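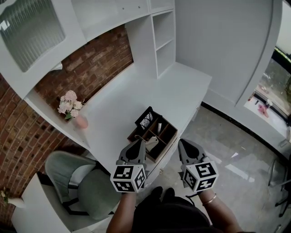

To: clolleo-dev
From: Tshepo Masilela
Subject: Re: Pose dropout in the 2.4 replay module

Members of the list are advised that the replay module has been revised in response to the report below, and that the change is now in the review branch.

Grigore Zamfir wrote:
> When both grippers are brought close to the desk organizer, the
> left track loses its marker pose and the filter coasts. Of 3,669
> segments replayed at Werel, 675 were rejected by the planner for
> a discontinuity at reacquisition. Could the maintainers confirm
> whether the gating threshold is intended behaviour?

The threshold was intended; its interaction with the smoother was not. On reacquisition, the filter accepted the first marker pose at full weight, and the resulting step exceeded the planner's velocity limit. The revised module blends the marker pose with the visual odometry estimate over a configurable window. With the default window, 73 segments of the same set are still rejected. Most of these involve a marker viewed at a steep angle, where the corner solution is ambiguous.

Sites using the Astia calibration files need not regenerate them. Sites that have modified gate_limit locally should restore the default before testing.

The wrist view also contributes to the estimate whenever the other gripper's marker is visible in it, and this relative constraint is now enabled by default. 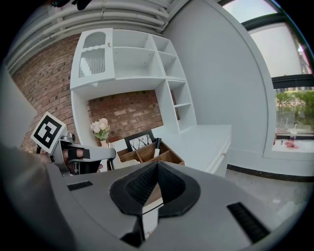 Grigore Zamfir has since asked that the relative constraint remain optional until the Matlala group has completed its timing tests, as a clock offset between the two recorders would bias both tracks. The maintainers agree, and the flag will revert to off in the release candidate. Comments on the review branch will be received until the end of May.

Tshepo Masilela
for the Clolleo maintainers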